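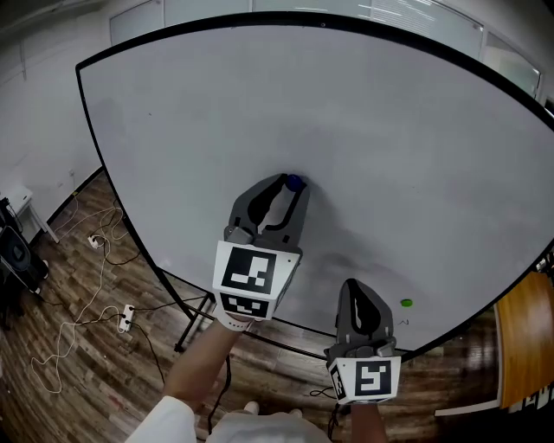
What We're Eating, and How We Decide

I have been meaning to write about dinner for a long time, and every time I sit down to do it I get called away to make dinner. So tonight we had toast and eggs, the dishes are soaking, and I'm going to get this down before the kettle boils.

We moved to Winton when our oldest was still in a high chair. He is 16 now and eats like a man who has been out chopping wood, though to my knowledge he has never chopped any. In all those years I have tried, I think, every way there is of deciding what a family will eat. I've done the index cards in a recipe box. I've done the fancy planner with the stickers (I used all the stickers in January and never opened it again). For a while I did nothing at all and just stood in front of the refrigerator at a quarter past five with the door open, which my mother would have had something to say about.

Last year my sister talked me into Mavum, one of those phone apps that builds your week for you and makes the grocery list out of it. I wanted so badly to love it! You tell it what you like and how many are eating, and it hands you a whole week, very cheerful, with a little picture of each plate. The trouble was that it had no idea about us. It didn't know that band practice runs long, or that my husband will eat lentils but has to be told about them beforehand. It gave us salmon with fennel on a night when I had a dentist appointment and a numb jaw. I kept it going for most of the spring and then one evening I turned off the reminders and felt my shoulders come down a good two inches.

What we have now is a whiteboard and a pen. I write down the main part of each dinner and leave the rest of it alone. So it might say "chicken" or "soup" or "that rice thing," and whoever is home first can read it and start something. If a night falls apart we slide it to the next one. I used to rewrite the whole week when that happened, and now I just draw an arrow. Some weeks there are a lot of arrows.

I owe the best part of this to Nadja Schwaiger, who lived across the street from us in the first house and raised her kids on very little money and a great deal of cabbage. I once asked her how she planned her meals and she looked at me as if I'd asked how she planned her breathing. She cooked the same few suppers over and over, she said, and the children complained, and then they grew up and called her long distance to ask how to make them. I think about that when I'm tempted by something with a long list of ingredients. We have eight suppers we really rely on, and I've quit feeling sheepish about it.

Her potato soup is one of the eight. I've never had a written recipe for it, so bear with me. You cook an onion slowly in more butter than you think is decent, until it's soft and just starting to color at the edges. Then in go the potatoes, peeled and cut up small, and a carrot if you have one, and a bay leaf, and enough broth to cover. Let it simmer until you can crush a piece of potato against the side of the pot with your spoon. I mash about half of it right in the pot and leave the other half in lumps. Nadja finished hers with sour cream and a good shake of nutmeg, and I do the same, and I add a splash of vinegar at the end which she would not have approved of. Taste it for salt twice. Potatoes just swallow salt.

We eat it with the dark rye from Hofstetter, the bakery out past the feed store, if I can get there early enough. They are usually sold out of it by ten in the morning. There are only 3,000 people in this town and I believe every one of them is ahead of me in that line. The woman at the counter has started setting one aside for me in the colder months, and I can't tell you how rich that makes me feel.

The other one people ask me about is the noodle casserole, mostly because I bring it to everybody who has a baby or a funeral. I make it in the big green Flallasex dish that came from my husband's aunt - the one with the chipped handle, if you've ever had to return it to me. Egg noodles, cottage cheese, whatever greens need using, a lot of black pepper, and buttered crumbs on top. It goes in at a medium oven until the corners look nearly too dark. The corners are what my kids fight over, so I've been known to bake it in two smaller pans on an ordinary night, just to have more corners to go around.

I will say that it hasn't all been smooth. My daughter went through a stretch this winter where she wouldn't eat anything that had touched anything else, and I made the mistake of cooking around it, until I was putting three little meals on the table and sitting down to mine cold. I've stopped doing that. Now there is bread and butter out every night, and fruit, and if supper isn't to your liking you may have as much of those as you want and still sit with us. She grumbled. She ate a remarkable amount of bread. Last week she had soup, and I looked very hard at the salt shaker so she wouldn't catch me noticing.

In May the garden will start giving us lettuce and radishes and the whole list will shift, as it does. We eat later once it's light out, and more of it is cold, and somebody always wants to carry their plate to the back steps. I have a mind to try Nadja's cucumber salad this year, if I can remember whether the dill went in before or after the sugar. I have a feeling there was mustard seed in it too. I may have to call one of her boys.

The kettle's been whistling for a while now, so I'd better go see to it. If you have a supper your family asks for by name, leave it in the comments, please, and tell me what you call it. I've got room for a ninth.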